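Furniture and Interiors, Unit 2: Upholstered Seating
Handout for the August group — Latifa Lamrani

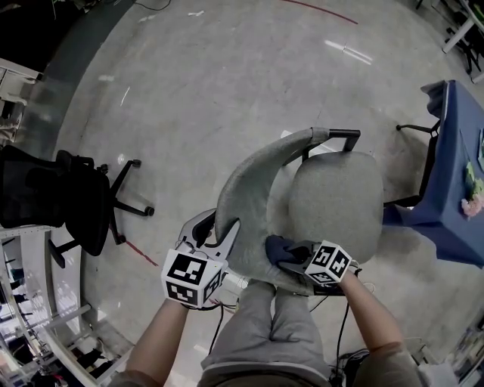
Upholstery is my favorite unit of the whole course, and I hope it becomes yours too! A chair tells you a lot before you ever sit down. Start with the back. A curved back, like the one on our gray chair, has to be covered in fabric that will stretch around the outside and squeeze in along the inside without puckering. Compare it with the black mesh chair on its five-spoke base, where the back breathes and there is very little to vacuum. Both are office chairs, and they need completely different care.

Things to check on any upholstered chair
Run your palm along the curve from one side to the other. Feel for lumps, thin spots and loose seams.
Press the seat cushion in the middle, then near the edge.
Look where the back meets the seat. Crumbs love this spot — so do paper clips.
Turn the chair over last, and look at how the cover is fastened.

Cleaning
Vacuum first, always. Then a barely damp cloth, working from the seam toward the center. Try any cleaner on a hidden patch and wait a full day. Please don't scrub!

For next time
Read the Hofstetter chapter on curved backs (it starts on page 139, and the drawings are wonderful). Then pick a chair at home or at work and write up to 400 words on how its back and seat are covered. Bring two fabric scraps, one woven and one knit, and we'll try them both on a curve.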